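5.3 Plate handling with the hand-held gripper

This section applies to the Plendum gripper, build revision 3, with the printed finger arms and the rubber finger pads from the Hurkedex parts kit. Complete the jaw alignment in 5.2 before you start. The zero offset stored there is used in every step below.

Before you begin

Lay a textured mat on the work surface. Bare stone or tile will chip a rim if the plate slips. Set out dishes with a raised rim and a glazed face. Unglazed stoneware wears the pads quickly and is covered in 5.6.

Check that the stove is off. Printed parts soften near a hot burner, and the pivots will bind after one exposure.

Procedure

1. Wipe both finger pads with a damp cloth and let them dry.

2. Open the jaws to the full stop. The controller display should read 44. If it reads lower, repeat 5.2.

3. Stand the plate on edge, steadying it with your free hand.

4. Bring the gripper in so that one pad meets the face of the plate and the other meets the back. Keep the pads clear of the rim.

5. Squeeze the trigger slowly until the grip value reaches 11. Stop there.

6. Let go with your free hand, but keep it close to the plate.

7. Raise the gripper just clear of the mat and hold for 3 seconds. 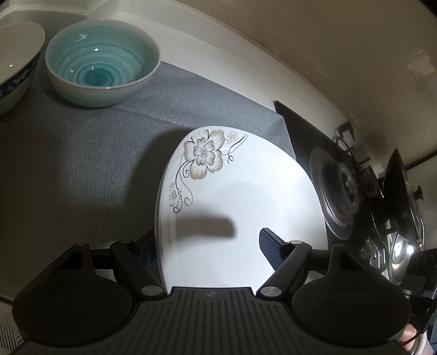

Figure 5-4. White plate held upright between the jaws over a gray mat.

8. Lower the plate until its edge touches the mat, support it by hand, and release the trigger.

9. Repeat steps 3 through 8 with a bowl. Grip the wall of the bowl, one pad inside and one outside.

CAUTION: Do not go past a grip value of 11 on ceramic. The arms flex first, then the load comes onto the pivots all at once. Plates have cracked at higher settings.

NOTE: A slow rotation of the plate during step 7 means the pads are meeting it off center. Loosen both pad screws, close the jaws lightly on a flat steel rule, and retighten. A sudden drop means dirty or worn pads.

NOTE: Builders using the older Avotiņš trigger board will see the grip value lag the jaws. Wait for the reading to settle between squeezes.

Log entries

Save one log per dish. The file is closed when the trigger is fully released - do not pull the cable before then. A log with fewer than 169 lines is incomplete and should be deleted and recorded again.

Pad spacing values in this section were revised January 28, 2025 (P. Paulauskas). Send corrections to Sang-wook Yang at the Drastier workshop.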